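Foro Taller y Mantenimiento > Estanqueidad > Retenes que duran un suspiro

torno_viejo escribió:
Buenas a todos, y perdonad el ladrillo. Tengo una bomba Hernon pequeña y ya es el segundo retén de eje que le cambio desde octubre. El último aguantó 482 horas y el anterior 478, así que por lo menos es constante la pobre. Monto retenes de nitrilo, labio simple, engrasados antes de entrar, y siempre acaban goteando por el mismo lado. ¿Alguna idea antes de que pida el tercero?

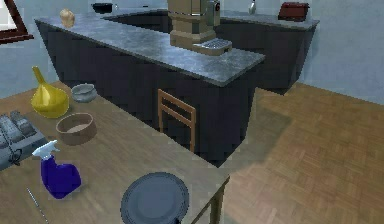 marisa_juntas escribió:
Hola, torno_viejo, ¡bienvenido al club! Con dos duraciones tan parecidas yo dejaría de sospechar de la goma y miraría el eje. Pasa la uña por donde roza el labio: si notas surco, ya puedes poner el mejor retén del mundo, que te va a durar lo mismo. Y cuidado al meterlo, que el labio se vuelve con nada; piensa en un embudo como el amarillo que está tumbado en la mesa, con la boca ancha bien abierta y el cuello estrecho detrás – esa entrada progresiva es la que necesita la goma, y un canto vivo en la punta del eje hace justo lo contrario. Un casquillo cónico de montaje cuesta poquísimo y te ahorra disgustos.

Kwaku Abubakari escribió:
Con todo el cariño, Marisa, no estoy de acuerdo. En el taller de Umthorpe tuvimos un caso calcado y el eje estaba perfecto. Era la temperatura. Pasamos a FKM de Gökçe y llevamos más de 600 horas sin una gota. Más caro, sí, pero se paga solo.

marisa_juntas escribió:
Pues me alegro, Kwaku, pero sin saber a qué temperatura trabaja esa bomba recomendar FKM es tirar a ciegas – y si hay surco, goteará igual. 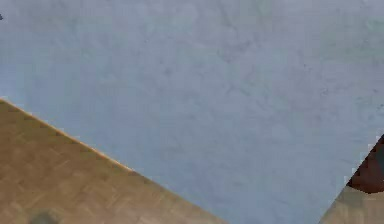
torno_viejo escribió:
¿Se puede aprovechar un eje con surco o hay que cambiarlo entero?

marisa_juntas escribió:
Casi siempre se aprovecha: se le monta una camisa fina de reparación encima del surco, o se desplaza el retén un par de milímetros si el alojamiento lo permite. Las camisas de Sallport vienen con su útil de montaje.

torno_viejo escribió:
Surco hay, se nota con la uña. Pido la camisa y le tomo la temperatura al cuerpo de la bomba, así os hago caso a los dos. Un abrazo y gracias por la paciencia.

Kwaku Abubakari escribió:
Mídela después de una hora larga en marcha, en frío no te va a decir nada. Y apunta qué aceite lleva.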